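Home News What's On Sport Letters Small Ads

Second-hand computer swap fills the Lundgren hall again

424 shares 3 comments

I only went along to the Lundgren hall on Tuesday to get rid of an old keyboard, and I came home with two monitors and a box of cables I haven't found a home for yet. My other half has not been told about the second monitor, so if you see her in the queue at the baker's, please keep it to yourselves.

It was the February swap day, the one where you bring in the computer that's been under the spare bed since you moved house and somebody who needs it takes it away. No money changes hands. You get a raffle ticket and a cup of tea, and the tea was better than last year's (they've bought a proper urn).

Oldřich Krajčí has been running it since the library stopped taking old machines, and he told me they'd had up to 100 people through the door before lunch. I can believe it! I queued behind a man with a printer in a pushchair and a family who'd carried a whole desk down from Mill Rise because it "went with" the computer. The desk went too, to a lad starting college who looked delighted with it.

What people are after has changed a bit. Laptops go in the first ten minutes, same as ever, but there were far more folk wanting big old desktops this time. They're cheap to mend, you can get the lid off with a screwdriver, and if one bit has had it you can often swap that bit and carry on. I had always assumed you needed a degree for that sort of thing, but there were children doing it.

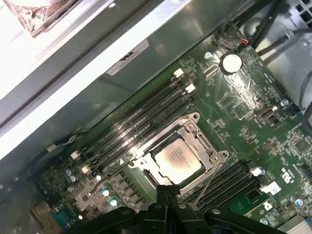 What happens to your old files

This was the thing I wanted to ask about, and so did half the queue. Osvaldo Melis was on the wiping table and he was very patient with all of us. Every drive gets cleared before the machine goes anywhere, using a program called Clavix, and you can stand there and watch it if you like. It takes a while on the bigger ones, so bring a book. If you'd sooner keep your drive, they'll take it out for you and hand it back in an envelope with your name on.

He did ask me to pass on that people should copy off their photos before they come. A lady had to turn round and take hers home again because all her wedding pictures were on it, and the bus had only just gone. She did make it back before closing, I'm glad to say.

Anything that can't be saved goes off to Dukosell for recycling, and the useful parts get pulled out first and put on the shelf for the next one.

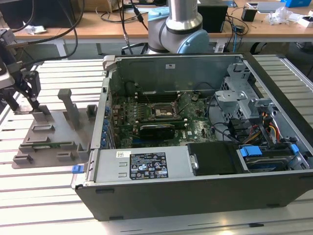 Parking was the usual misery. The bays by the hall were full by nine and the overflow behind the Filtevico building was locked, which nobody seemed to know until they'd driven all the way round. I ended up by the allotments and walked it with my keyboard under my arm. Oldřich says he's asking for the gate to be opened next time, and that he asked last time as well.

The raffle was won by a blue ticket. I had pink.

They'll be doing it again before the summer, and they're short of mice, power leads and people who can lift. Drop your name in at the hall any weekday morning if you're one of those. 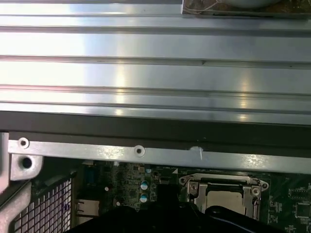 Ridged aluminium, with a length of light grey metal rail below.

3 comments Share this story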